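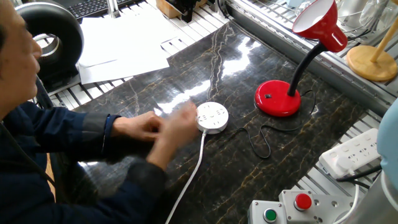
Hands busy at the marble-topped table.

About us

Hello! We're Womley, a small evening language school, and I'm the one who answers the emails, writes the worksheets and (badly) draws the little maps to help you find the door. I thought I'd tell you a bit about how we ended up like this.

I started teaching because I was a terrible learner. Two years of classes in my twenties and I could conjugate anything you put in front of me, but I couldn't buy a train ticket without going bright red. Then I rented a room above a bakery one summer and had to talk to the baker every morning, and by the autumn I could grumble about the weather and haggle over yesterday's loaf. I wanted to run classes that felt more like the baker.

So that's what we do. We teach Italian, Portuguese and Ukrainian to grown-ups, mostly people who did a bit at school or married into a family where everyone talks very fast at dinner. Groups are small and you'll be speaking in the first five minutes, even if it's only to say you're tired and you'd like a biscuit.

Our first home was a draughty room in Redden, over a shop that sold curtain fabric. We had 3 learners, one whiteboard and a heater that clicked. Two of those learners still come! Last year 288 people took a course with us, which I still find a bit hard to believe when I'm photocopying at ten at night.

How the courses work

A term is ten weeks, one evening a week, with a short break in the middle. There's a beginners' group in each language every term and we open the next level up once there are enough of you to fill it. If you're not sure where you belong, send me a few lines about yourself in the language you're learning and I'll write back with a suggestion. Please don't use a translator for this, I'd much rather see the mistakes.
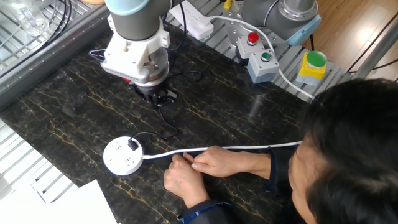 I do set homework but it's never more than a page. Quite often it's something like ringing a friend from class and arranging to meet, or writing a shopping list and then sticking to it. People moan about the phone calls for the first fortnight and then they're usually the bit they ask for more of.

Our course books

We use the Palamarchuk readers for Ukrainian and the Butis workbooks for Portuguese. For Italian I never found a book I liked, so I wrote my own, and it's now on its fourth version (the third had the same dialogue printed twice, sorry again to the spring group). Everything is included in your fee.

The library is free too. We've got up to 300 books on the shelves at any one time, plus a box of board games, and you can borrow whatever you like for a month. Crime novels go fastest. If you've got foreign paperbacks you've finished with, do bring them along!

Coming next

New groups start in April and I've already had a fair few enquiries for beginners' Portuguese, so drop me a line soon if that's the one you're after. You can come to one class free before you pay for anything. Bring a pen, and a mug if you're fussy about mugs.

Page last updated February 25, 2026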